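Bins and totes: what to return and what to keep

The Flolwood store has been short of totes since spring, and the count on 13 July 2019 showed why. We own 447 gray bins across the two sites. On the day, 129 of them were out of use, most stacked behind the Sornard racks because somebody had decided they looked too worn to go back on the benches.

Worn is fine. A bin that has carried boards and metal parts for a few years will have scratches on the floor and scuffs up the inside walls, and none of that affects what it holds. Please put these back into circulation. The ones we want pulled are those with a split rim, a hole, or a floor that has bowed enough to rock when the bin is set on a flat table.
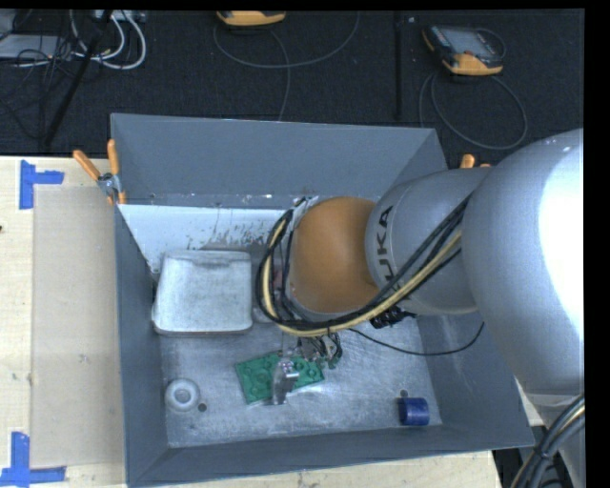

Large open bins should sit fully on the tabletop, with no part of the base over the edge. Lay circuit boards and other flat items straight on the floor of the bin, one layer deep, and keep small loose hardware in a separate cup or bag. We have had more than 12 boards come back to Horgan this year with marks from screws left in the same bin – an easy thing to avoid.

For cleaning, empty the bin, tip out the grit and wipe the inside with a damp cloth. Dry it before anything goes back in. Please don't use scouring pads. They leave fine dust in the corners and do nothing for the old marks anyway. Tape residue comes off with the citrus cleaner kept under the sink at Flolwood.

Damaged bins go to the pallet by the Fomdale loading door. Write "split" or "bowed" on a strip of masking tape and stick it on the outside so the next person doesn't carry it back in. The pallet is cleared every 2 weeks.

New bins are on order and should arrive in September. They are the same size as the current ones and will stack with them, so there is no need to hold any back – if you have a few spare under your bench, bring them to the store and leave them by the counter.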